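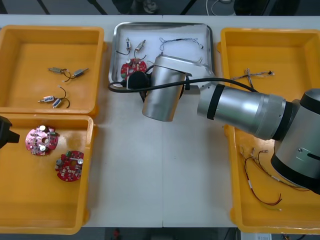
Motores y placas en sus bandejas, mesa blanca

Hola a todos,

contesto rápido que salgo a las 5. Los motores pequeños, en la bandeja de arriba a la izquierda. Las placas redondas rojas, en la de debajo. La metálica queda para el juego que se está montando, no la useis de almacén por favor.

Mizanur Gunawardena escribió:
> ¿Dónde van los motores con cable del pedido de Lirnen?
> Tengo 20 más en la caja y no sé si mezclarlos.
> Y los cables trenzados, ¿aparte?

No mezclar. Los 20 se quedan en su caja hasta que Hermenegildo los pruebe.

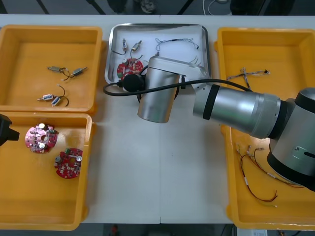 CABLES Y CONECTORES

El mazo trenzado va en la metálica, arriba a la derecha, con los conectores puestos. Ojo con los hilos sueltos, se enganchan con todo. Si falta alguno pedid a Povex, tardan 2 semanas asi que mejor ya.

Lo de las etiquetas lo vemos en abril.

Saludos,
Subbarao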